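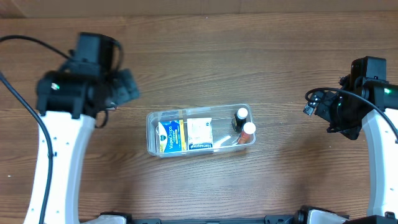 *Page last changed: 27/12/2018 (M. Nieminen)*

**Bench tubs, small pharmacy items**

Continuing from the May entry. The open question then was whether the pharmacy items should stay in the wall cabinet or move to clear tubs on the benches. Augustina asked for tubs, Kerttu for the cabinet. I have written up the tub layout first.

Container: clear plastic, long rectangle, rounded corners, no lid. Contents go in by type, packages at the left, bottles at the right. Throat drops (VapoDrops) are at the far left, the Hansaplast next to them. Two small bottles with white caps take the right end. Floor between the two groups left free.

Notes on the layout:

- Packages side by side with a narrow gap. They can be lifted one at a time without disturbing the neighbor.
- Print direction is not consistent. The throat drops read from bottom to top and the Hansaplast name is upside down from the same side. Augustina wants every label readable from the operator side of the bench. Agreed, will go into the layout sheet.
- Clear plastic on the brown wood gives poor contrast, and the floor of the tub picks up glare from the overhead light. Try a sheet of matte white paper under the tub before ordering anything.
- The dark bottle leans. A divider at the right end would hold both bottles upright. Mohammed-Awal has offcuts from the Clummont drawer inserts, to be cut to the inside width.

Stock list: the old sheet still has the tub as item 123 and the cabinet as item 422. Keep both numbers until the cabinet is cleared. Expiry dates to be written on the sheet in pencil, one line per package or bottle. Opened packages get a dot of tape on the lid or flap.

Lids: the Lellen lids fit the short tubs only. The Wieczorek ones are the right length but sit too tight over the rim and need two hands to remove, so they are no use for something that should open quickly. Left open for now. Dust is acceptable for sealed packages. Any loose dressings stay in the cabinet.

Placement: center of the bench top, long side toward the operator, nearly a hand's width clear on all sides. Not on the shelf over the sink.

To do:

- Divider (Mohammed-Awal)
- White paper test, morning and evening light (me)
- Revised layout sheet with label direction (Augustina)
- Check which of the 3 benches need a tub. Marjatta Mäkelä thinks bench 2 can share with its neighbor.

Kerttu still prefers the cabinet for the bottles. Left undecided until the divider is in.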